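Second opinion on the Fiseo gripper

I said in June that I wasn't going to write about the Fiseo again until I'd had it on the arm for a proper stretch. I've now done 179 picks with it and 139 with the old Galindo, same arm, same controller, same tray of odds and ends, and I'm less impressed than the forum told me I would be.

The claim is that it handles "anything on your counter." Fine. Rigid things with flat sides it handles well, and so did the Galindo. Cloth is where the extra money is supposed to show, and cloth is where I keep getting two layers when I asked for one, or a pinch of nothing. Yareli Varela ran the same routine on hers at Kalstead and got better numbers than mine, but she also retuned the closing force between objects, and to my mind that's a test of Yareli.

I've kept the mix awkward on purpose: buzzer buttons with domed caps, a braided rope, a small ball, a toy corn cob, a knitted cloth that never lies the same way twice.

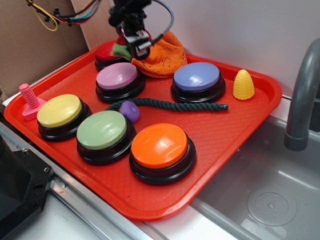 Is the Fiseo worth paying extra for over the Galindo?

Only if most of what you pick up is soft and you have the patience to tune it for each item. For hard objects I'd keep the Galindo and spend the difference on a better camera.

The glossy caps are a separate complaint. Shiny and curved is hard on the depth camera whichever gripper is underneath it, so I've left those misses out of the comparison. Emiliano Ventura thinks that's too generous to both – he may be right, and I'll post the raw log so people can argue with it.

What I'd like from the makers is a force setting that survives a restart. Mine went back to the default 2 times in one evening, and I only noticed when the ball shot off the tray. Support at Zositz, who sold it to me, suggested new firmware. I'm installing it tonight and not expecting much.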